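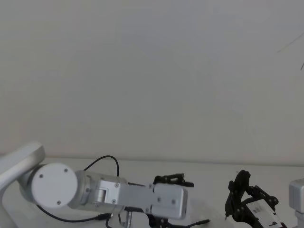
Skestex is a little dataset of paint colors, gathered one wall at a time, and we're so happy to finally share it! It holds 3,000 color readings of household whites, grays and creams, each with the name on the can, the finish and the light it was read in. Pale shades are the hard part. Put a white tabletop against a pale gray-white wall and the two nearly run together, with only a faint change in shading between them – and that small step is exactly what we wanted numbers for.

What you get

Two CSV files, one for daylight and one for lamplight. Rows match by the wall_id column. Color values are in Lab, and the finish is matte, eggshell or gloss.

Known gaps

Gloss is thin in the lamplight file (glare ruined a lot of readings, sorry!). There are 25 walls with no paint name, left in as "unknown". Please don't use the values to order paint – a tester pot will do much better.

Thanks

Nathalie Verhoeven took most of the readings, and Sem Hoekstra cleaned up the names, which were spelled in every way you can think of. If you find a mistake, open an issue and we'll fix it in the May update.

Filed under: Open Data, Color, Home

Related
Lutuvari: wood stains by daylight
Fimura color name list
Reading Lab values for beginners

Contact: Nathalie Verhoeven | Back to top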